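Ticket: Demos rejected by ingest, "gripper state missing"
Project: Traltum pick-and-place
Opened by: Khanyisile Masilela
Opened: January 12, 2026
Status: Waiting on re-record
Priority: High (was Low until someone read it)

Problem
Target for the cube-and-plate task is 2,000 demos. Ingest threw out 395 of them overnight. The error says "gripper state missing," but the arm in those episodes picks things up and puts them down, and it's hard to do that with a gripper that has no state.

Tried so far
1. Restarted the recorder. No change, but it felt good.
2. Re-ran ingest on one rejected episode. Rejected again, faster.
3. Opened the raw log. Gripper values are there for the first few seconds, then the column goes blank and stays blank.
4. Compared against accepted episodes. All the bad ones come after the Stosden recorder update. The release note reads "minor improvements."
5. Rolled back one version and recorded 6 test episodes. All accepted.

Cause
The new recorder stops logging the gripper when its value hasn't changed for a while. Our operators are careful people and hover over the plate before letting go. The recorder takes this for a disconnect. The slower and better the demo, the more likely it gets binned — so for one night we were collecting a very fine set of rushed ones.

Next steps
1. Stay on the old version. Please do not click the update banner. It will ask again.
2. Re-record the rejected episodes, same grid and same plates. Purple cube in the gripper, over the yellow plate with the yellow-green cube on it, lavender plate farther back:

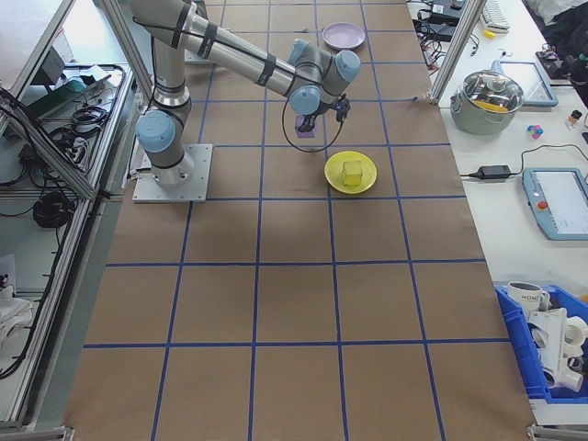 3. Fill in the blank values for episodes where the gripper clearly never moved. Sitthichai has a script for this and thinks it will save about 58.
4. Ask Stosden for a setting to turn the timeout off. Sent. Their auto-reply thanked us for our interest in Rornton, a product we don't own.

Leaving this open until the re-records pass ingest.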